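Sujet : Déplacement à Reinholz samedi - car, billets, compo, vos avis
Forum des supporters > Équipe première > Avant-match

Tribune_Est_392
Posté le 25 janvier 2025 à 09:12

Je lance le sujet puisque personne ne l'a fait. On va à Reinholz samedi prochain, coup d'envoi à 15 h. Le car du groupe part du parking de la piscine à 9 h 30, retour prévu vers 21 h. Il reste des places, il faut s'inscrire auprès d'Ilse Stüber avant mercredi soir. Le quota visiteurs est de 392 billets, debout, derrière le but côté gare.

Pour le sportif, Joscha Harms est suspendu après son cinquième jaune. La coach a dit hier en conférence qu'elle n'avait pas encore choisi entre Wekska et une défense à trois. À mon avis elle a choisi et elle ne veut pas le dire.

gardien_remplaçant
Posté à 09:40

Défense à trois, j'espère que non. On l'a essayée en novembre et on a pris deux buts dans le dos du piston gauche en vingt minutes. Wekska n'a pas joué depuis longtemps mais c'est un vrai axial, il faut le mettre et c'est tout.

Nele Ehlers
Posté à 10:05

Pas d'accord. En novembre on jouait à trois avec deux latéraux replacés dans l'axe, ça ne prouve rien. Reinholz joue avec deux attaquants de pointe, donc avoir un défenseur de plus derrière, ça se discute. Et Wekska a 40 minutes de jeu depuis la reprise. Le lancer d'entrée sur leur terrain, je trouve ça risqué.

gardien_remplaçant
Posté à 10:11

40 minutes plus la réserve. Il a fait deux matchs entiers en réserve.

Nele Ehlers
Posté à 10:19

La réserve joue trois divisions en dessous.

Joël_du_virage
Posté à 10:52

Pour le car, petit rappel : l'an dernier on a reçu une facture de nettoyage du transporteur. Chacun garde ses déchets et les descend à l'arrivée. Je viens avec ma réserve de sacs, comme d'habitude.

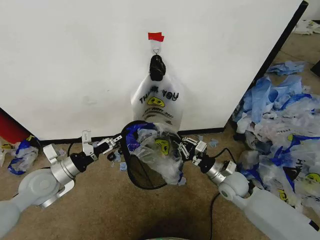 La réserve de sacs plastique.

Sinon question billets : est-ce qu'on peut encore en acheter sur place ? Mon beau-frère travaille le samedi matin et ne sait pas s'il pourra venir.

Tribune_Est_392
Posté à 11:03

Non, pas de vente au guichet visiteurs. C'est écrit dans le mail de leur club. Il peut prendre une place en latérale s'il n'a pas d'écharpe, mais je ne garantis rien.

Waltraud Bauerfeind
Posté à 11:30

J'étais à Reinholz la saison dernière, en latérale justement, avec mon écharpe, et on ne m'a rien dit. Les gens étaient corrects. Par contre la visibilité est mauvaise à cause du pylône, prenez plutôt les blocs du milieu. Affluence ce jour-là : 3 313 spectateurs, et il y avait la queue à la buvette dès la 30e minute.

Pour la compo je rejoins Nele. Je mettrais Clendik devant la défense à la place de Harms. Il court moins mais il perd moins de ballons.

vieux_capo
Posté à 11:48

Clendik au milieu, on a déjà donné. Il est bon quand on mène. Quand il faut aller presser haut, au bout d'une heure il n'y a plus personne. Et chez eux on ne va pas mener tout de suite, ils marquent presque toujours en premier à domicile.

Waltraud Bauerfeind
Posté à 12:02

Il a fait tout le match contre les premiers et il était parmi les meilleurs. Tu l'as vu, ce match ?

vieux_capo
Posté à 12:07

Oui je l'ai vu. Il était bon jusqu'à la pause.

Joël_du_virage
Posté à 12:31

Pour ceux qui demandent en MP, ce sont des sacs de courses tout simples, ça suffit largement pour des gobelets et des papiers de sandwich. J'en accroche un au bout de chaque rangée. 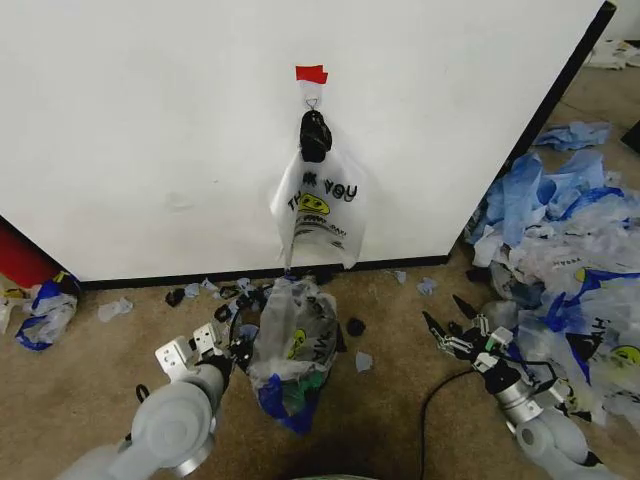
Sac « THANK YOU », version souriante.

Et pas de bouteilles en verre dans le car, le chauffeur est strict là-dessus.

Ilse Stüber
Posté à 13:15

Bonjour à tous. Le point sur le car : 31 inscrits, il en faut 35 pour garder le tarif annoncé. Si on reste en dessous, ce sera deux euros de plus par personne. Paiement sur place, en espèces, avec l'appoint si possible. Les mineurs voyagent avec un adulte ou une autorisation signée, je ne fais pas d'exception. L'arrêt au retour se fera à la même aire que la dernière fois.

Les tambours sont autorisés, un seul mégaphone, les drapeaux jusqu'à 1,50 m de hampe. La bâche doit être déclarée avant jeudi, j'ai besoin des dimensions.

vieux_capo
Posté à 13:29

La bâche fait 12 m sur 2. Mais il manque des œillets en bas à droite, il faudrait la réparer avant. Je peux la prendre chez moi mardi si quelqu'un me l'apporte.

Joël_du_virage
Posté à 13:44

Je peux te l'amener mardi après 18 h. Elle est dans mon garage avec le reste. 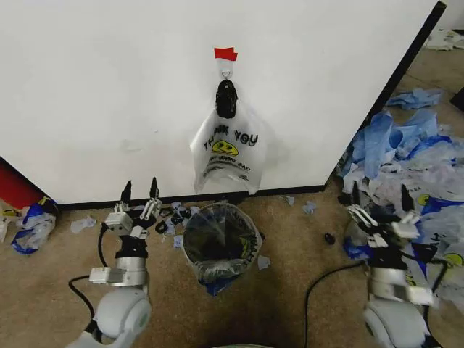 J'ai aussi deux hampes de rechange et du ruban adhésif, mais pas d'œillets. Si tu passes au magasin de bricolage, prends le modèle de 12 mm, ceux de 10 s'arrachent dès qu'il y a du vent.

gardien_remplaçant
Posté à 14:20

Pour revenir au match, vous avez lu ce qu'elle a dit sur Sutent ? « Il s'entraîne normalement, on verra vendredi. » La dernière fois qu'elle a dit ça, il n'était même pas dans le groupe.

Nele Ehlers
Posté à 14:33

Oui, et la fois d'avant il était titulaire. On ne peut rien en tirer. Sans Sutent on n'a pas grand monde pour tirer les corners, c'est ça qui m'embête le plus. Sur les coups de pied arrêtés Reinholz est très faible, ils défendent en zone et le premier poteau est souvent libre.

Tribune_Est_392
Posté à 14:50

Mon onze : à trois derrière avec Wekska au milieu des trois. Comme ça tout le monde est content.

gardien_remplaçant
Posté à 14:52

Ou personne. Mais ça se tient.

Jana Lindemann
Posté à 15:37

Je viens en train avec deux amis, on sera au stade vers 14 h. Le parcage ouvre à quelle heure ? Leur site annonce 13 h 30 et le mail dit 14 h. Et est-ce qu'on peut laisser un sac à dos quelque part ?

Ilse Stüber
Posté à 15:58

14 h, j'ai eu leur responsable au téléphone. Pas de consigne. Les sacs plus grands qu'une feuille A4 restent dehors, ou dans la soute du car si vous passez me voir avant.

Joël_du_virage
Posté à 16:10

Bon, les sacs sont prêts pour samedi. Il m'en faudra d'autres pour les deux déplacements de février, donc si vous en avez chez vous, gardez-les-moi.
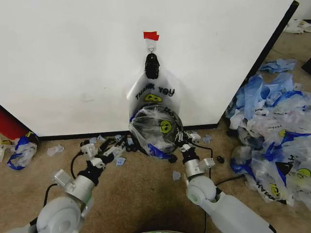 Toujours le même modèle, avec le smiley jaune.

vieux_capo
Posté à 16:26

J'en ai plein le placard, je te les donne mardi avec la bâche.

Et pour le pronostic, 1-1. Clendik sort à l'heure de jeu.

Waltraud Bauerfeind
Posté à 16:41

2-1 pour nous, et il joue jusqu'au bout.

Ilse Stüber
Posté à 18:05

33 inscrits. Il en manque deux.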